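FOOD AND PLACE, UNIT 7
Eating Standing Up: A Short History of Street Food

Notes to go with the lecture. They do not replace the lecture, as several people found out in June.

Why cities feed people outdoors

We start with a boring fact about kitchens: for most of history, most city people didn't have one. A rented room might have a hearth, or share one, or have a landlord with strong feelings about fire. Fuel cost money. Buying a hot meal from a stranger on the corner was often the cheaper choice, and the poorer you were, the more of your meals came that way. Please drop the idea that eating out began as a treat.

Cooked-food counters turn up in Roman towns, with jars set into the countertop. Medieval cities had cookshops and pie sellers, and also complaints about pie sellers. The complaints are our best source. People seldom write down that a pie was fine.

Rules and the people who dodge them

Town rules on street food tend to worry about the same things: bad meat, short weight, blocked roads, and trade taken from shopkeepers who pay rent. Notice which of these is about your health. When you read the Dalasham market rules in the packet, mark each one as protecting the eater, the road or the shopkeeper. Last year's group found the shopkeeper doing very nicely.

Sellers answered with wheels. A cart that can move is hard to fine and harder to tax, and a good deal of what we now find charming about street food (the tiny menu, the folding counter, the cook who is ready to leave) began as a way of not being there when the inspector was.

The plate problem

Plates are heavy, they break, and customers walk off with them. Every street food culture has had to get around this, and the answers make a useful way to sort the whole subject. Bread can be the plate, as in the sandwich and the filled flatbread. Paper can be the plate, if you don't mind reading your fish. A leaf can be the plate. Or you can give up on the plate and supply a handle.

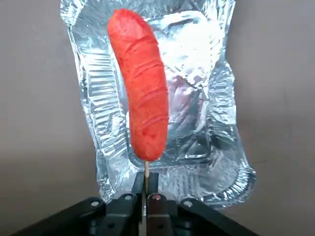
Fig. 3. Sausage on a stick, with a red-orange coating and scored across the body.

The handle is the answer I'd like you to think about most. Meat on a skewer is very old, but there the stick is a cooking tool first and the eater inherits it. Food built around a stick for walking is a different idea, and it does well wherever there is a crowd and something else to look at: fairs, ball games, station platforms. One hand eats. The other is free to pay for more.

Reading for next time

Pálfi, chapter on night markets. It's 30 pages and most of them are good. Skip the part on soup unless you love soup.

Skerkia packet, the vendor license lists. There are 764 entries. You are not expected to read them all, but somebody always does, and it shows.

Written work

600 words on one street food you know well. Tell me how it is held, who sells it, and what rule it breaks or used to break. "It is delicious" is not an argument — I have marked 68 papers that thought it was. Leave your work in the tray outside the Ison Room by 19 December 2020, stapled.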